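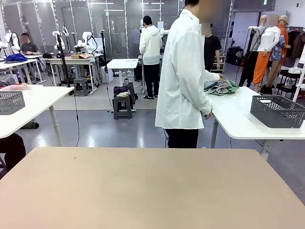 Wostell opens Rutbridge room for teaching robots to handle clothes

Wostell has opened a workroom in Rutbridge where people show robot arms how to sort and fold clothing, the company said in April. The work is done by operators who either guide an arm by hand or steer it from a set of controls, repeating the same short job until there are enough good recordings to train on.

The room takes up the ground floor of a former print works and is divided by glass partitions. White robot arms are mounted at the work tables, with other tables kept for the clothes and the grey plastic baskets that go with them. Mannequins and a clothing rack stand towards the back.

Wostell employs 24 operators at the site. They work in two shifts, the first starting at 7 am.

Asger Hafþórsson, who runs the room, said most new starters learn the controls within a few days but take longer to learn how to give a clear demonstration.

"People fold a shirt at home without looking at it," he said. "If you do that through the arm, you get small stops and corrections all the way through, and the arm learns those as well. We ask people to decide what they are going to do before they pick anything up."

A demonstration starts with one garment placed on the table in a loose heap. The operator finds a collar, hem or waistband, lifts it, lays it flat and makes the folds. The garment is then shaken out and dropped again so that the next attempt starts from a different shape. Each garment is used for 50 demonstrations before it is swapped.

Two methods are in use. For simple moves, such as pulling a sleeve straight, the operator holds the arm near the wrist and moves it through the action while the joints record their positions. Longer jobs are done by remote control, with the operator holding a pair of handles that the arms follow.

Hafþórsson said guiding by hand was quicker to teach but tiring over a full shift, and that the operator's own hands often got in the way of the cameras. Most of the folding work has been moved to remote control as a result. Hand guiding is still used for sorting.

The control software, called Ulier, was written by Wostell's own staff. It lets an operator mark a recording as good, poor or spoiled as soon as it ends. A second person checks the poor ones and decides whether they can be kept. Spoiled recordings, where a garment has slipped off the table or an arm has stopped, are deleted at the end of the shift.

The stock now stands at 173 garments, bought mainly from charity shops in Rutbridge and nearby towns. Trousers and shirts make up most of it. Knitwear was added last month, and Hafþórsson said it had been harder than expected.

"A jumper stretches when you lift it and it doesn't come back to where it was," he said. "The operators see that and adjust. The arm has to be shown it many times."

The first customer for the work is Tạ, a laundry firm that washes uniforms for hotels and care homes. It plans to try two arms on its sorting line later this year. The arms would separate tops from trousers and place them in baskets, with staff still doing the folding. A spokesperson for the firm said no jobs would be cut during the trial and that it had not decided what would follow.

Wostell said it would also use the recordings to work on loading baskets and hanging garments on rails. Neither job is ready to be tried outside the workroom.

The company is taking applications for more operators. No technical background is needed, and training is paid. Applicants are asked to come in for an hour and try both methods before an offer is made. Evening visits can be arranged for people who are already in work, with the last starting at 6 pm.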